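Sorting out the odds and ends: speaker notes
Lastgate toy and household reuse store, talk for the Basstead branch

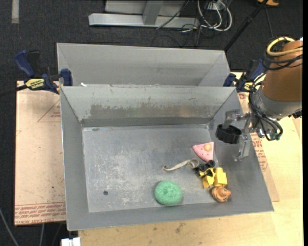
Front bin, mixed small items. Second bin behind.

Slide 1 - leave up while people sit down.

Start with the bin itself. Grey sheet metal, sloping walls, scratched floor. We have had metal bins at Lastgate from the start and I would buy them again. The plastic ones we tried at Gaete cracked at the corners in the second winter. Metal gets scuffed and it marks, and the back wall on the front one has a good wide band of brown on it now. It still does the job. Ask who is using what at Basstead.

Mention rust. Small specks, we leave them. If it flakes when you rub it with a thumb, the bin comes out of use and goes for scrap. Keep soft toys away from the worn parts in any case.

Then the contents. Ask the room what they would do with each one before giving our answer. Allow time here, people like to argue.

Green scouring pad. Household, not toys. Ours go in the cleaning box if they are new and in the rubbish if they are used. No washing and saving them. Someone will say it is a waste. It is, but a pad costs pennies.

Beige strap, one end in a hook shape, the other curled up. Straps are the item we get wrong most. They come off bags, pushchairs, cases, all sorts. Rule at Lastgate: a loose strap waits on the peg rail until the end of the month, then it goes to textiles. Do not put loose straps in with toys for small children.

Pink toy slice with the red dots. Play food. Play food sells by the bag, so one slice on its own waits for others. We made up 60 bags last July and they had all gone before the schools went back. Price is the same whatever is in the bag.

Black and yellow toy, and the yellow blocky one next to it with the knob on top. These two take longer. Check for loose parts, sharp edges, battery covers. If you can't tell what set a piece belongs to, put it in the 'unknown' tray and move on. Do not stand there for ten minutes with it - I have done this.

Small orange-brown duck. Or we call it a duck. Small figures go in the tub by the till, priced singly.

Slide 2 - numbers from Lastgate, last full year.
960 crates in. 400 of those were mixed, meaning toys and household together. Mixed crates take twice as long as sorted ones. The Grunness shop asks donors to split things at the door and they get far fewer mixed crates than we do. Worth copying if you have a person to stand there. We don't on weekdays.

Slide 3 - layout of the sorting bench.
Keep the bins touching so nothing drops down between them. Check the rim as well as the floor, scraps of paper and tags collect where two bins meet. Empty the front bin right down before the next crate goes in. Tip it out last thing and brush the corners.

Slide 4 - questions.
Likely ones: gloves (yes, the thin sort), insurance (refer to the handout), whether we take jigsaws (only if the box is taped shut and says complete).

Handouts are in the blue folder. Bring the spare extension lead, the sockets at Basstead are at the back.

Lastgate Reuse Store | Contact us | Copyright Lastgate 2023 | Back to top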